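Flakimstead hotel finishes room refit with new bedside tables and corded phones

28th November

The Nestmont hotel in Flakimstead has finished refitting its guest rooms, with the last of the new bedside tables going in this week. All 238 rooms now have the same round wooden table next to the bed, with a drawer set into the drum and a corded phone and a TV remote on top.

Work began in August on the lower floors and moved up through the building one corridor at a time. The hotel stayed open throughout. Guests on floors near the work were offered a room elsewhere in the building or a reduced rate, and breakfast was served as usual.

The tables replace the square nightstands that had been in the rooms since the hotel last redecorated. Those had two shelves and no drawer, and the hotel says they took up too much of the gap between the bed and the wall. Housekeeping staff had also complained about the corners, which caught bed linen when the sheets were being changed.

The new ones were made by Bondetti, a furniture maker that supplies hotels and student housing. Each is a short drum with a raised rim around the top, standing on a black metal base with thin legs that spread outward. The drawer follows the curve of the drum, so that when it is shut the table keeps its round shape. The rim was one of the hotel's requests. Pens, glasses and remotes used to end up under the bed, and a good part of the lost property cupboard at the front desk was filled that way.

Bondetti's price came to $299 per table, delivered and assembled. The hotel paid for them out of its regular furnishing budget and says room rates will not change this winter as a result.

Before placing the order, the hotel put two sample tables in rooms on the second floor and left them there over the summer. One had the drum in a darker stain, which showed dust by the afternoon, and the lighter wood was picked for the rest. The samples also had slightly taller legs. These were shortened in the final version to bring the tabletop closer to the height of the mattress, after several guests wrote on comment cards that they had to reach up for the phone.

The phones were a longer discussion. Many hotels have taken the phone out of the room or replaced it with a tablet, and Nestmont's management considered doing the same. A survey of guests at checkout, which drew 1673 replies over several months, helped settle it. Most people said they rarely used the room phone, but a large share still wanted one within reach of the bed for calling the front desk at night. Older guests and families with small children were the most likely to say so.

The hotel chose a plain corded model with a push-button keypad. Cordless sets had been tried on one floor a few years ago and were dropped. Handsets were left off the charger and went flat, and a few went home in suitcases. The new phones were put in by Ebrahimi, the electrical contractor that has looked after the building's wiring for several years and which also checked the outlets in each room during the refit.
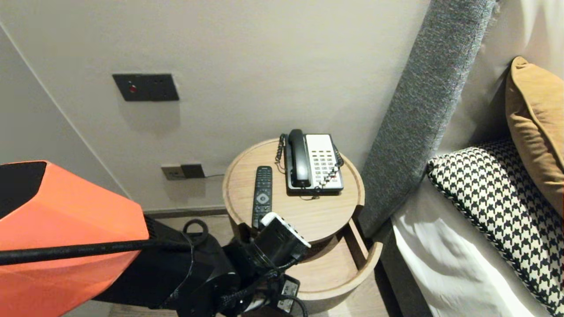
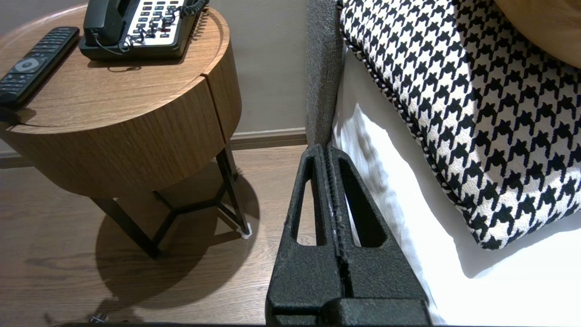 The round bedside table, with the corded phone and the TV remote on top.

The remote now has a set place too. Housekeeping used to leave it on the desk, on the bed or next to the television, depending on who had cleaned the room, and the front desk took regular calls from guests who could not find it. Under the new room checklist it goes on the bedside table with the phone. It is wiped down between stays along with the handset and the keypad.

The drawer is left empty apart from a notepad and a card listing the extension numbers. The hotel had planned to keep the breakfast menu and the local map in there as well, but guests in the sample rooms tended not to open the drawer at all, so those stay on the desk by the window.

Reading lamps have been left off the tables. The old nightstands carried a lamp each, and with a phone beside it there was little space for a book or a glass of water. Wall-mounted reading lights are planned for the rooms that do not already have them, with the work to be done early next year when the hotel is at its quietest.

Floor staff were given a short guide to the new furniture before the rooms went back into use. The tabletops are to be cleaned with a damp cloth and dried straight away, and spray polish is not to be used. The table should be lifted when the floor is vacuumed – dragging it sideways puts strain on the legs. A spare set of feet is kept on each floor in the linen room.

The old nightstands have mostly found new homes. The hotel offered them first to its own employees and then to residents of Flakimstead at a collection day in the parking lot, where they went for a small donation each. The money raised, $1000, has gone to the town library for new chairs in its children's section. A few that were too worn to pass on were taken apart, and the usable boards were given to the high school's wood shop.

Guests staying on the top floor, where the last tables were delivered, may still notice some work in the corridor over the next few days. The carpet outside the service elevator was marked while furniture was being moved and a section of it is being replaced. The elevator itself is running normally.

The hotel's ground-floor meeting rooms are next on the list. New chairs have been ordered for the larger of the two, and the smaller one will be repainted. Both can still be booked for dates through the end of the winter, and anyone with an existing booking that is affected will be contacted by the events desk.

Comment cards about the new furniture can be left at the front desk or in the box beside the main elevators.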